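## Can a machine do the small chores yet?

In our March issue we wrote about the floor scrubber at the Clatalard warehouse, and many readers sent the same question. Floors are easy, they said, but what about the small things: to wipe a cup, to fold a shirt, to write a note on the board for the next shift? This month we look at the last one, because it is a chore that both a kitchen and a shop floor have.
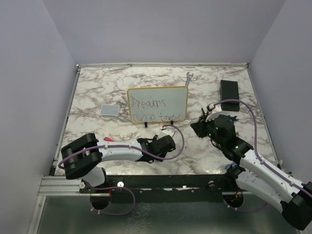

Lashari wrote to us that a machine which needs a whole table for one short note is no help in a home, and that a dishwasher is already enough robot for any family. I understand this opinion. A dishwasher, however, does not put the cups away, and this is the part of the work which my own family likes least.

Writing is a good test for two arms. The pen is thin, the board is small, and the tools of the day often stay on the same table.

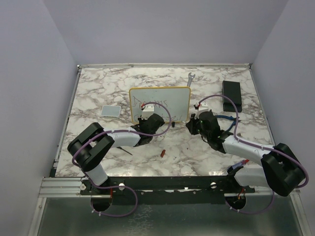 *Page last changed: March, 21:00*

At Wokport, where I worked for many years, we had 900 bins and each one had a label written by hand. A person writes such a label without thinking. The machine must hold the marker firmly, but if it pushes too hard, the board moves. 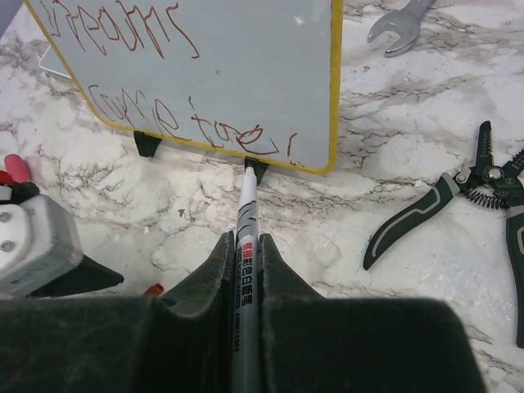
*Marker in the gripper, by the foot of the board.*

The letters are shaky, but I can read "Dreams" and "come true", and I have seen worse from colleagues in a hurry. For the shop floor I would say yes, in a few years, for work that repeats itself. For the home I am more careful. In a bin hall every shelf has the same height.
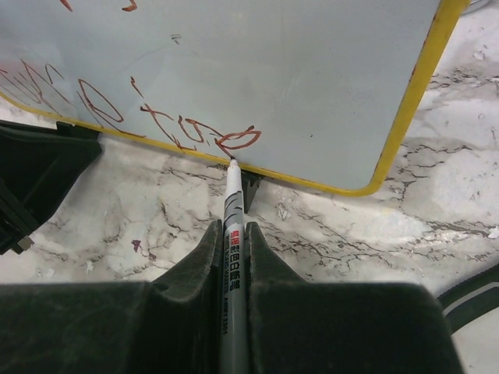
In a kitchen the table is different each morning, and somebody has moved the sugar. Until a machine can accept this, I will write the shopping list myself. Readers who already use an arm for some daily job, please write to us how it goes, also if it goes badly.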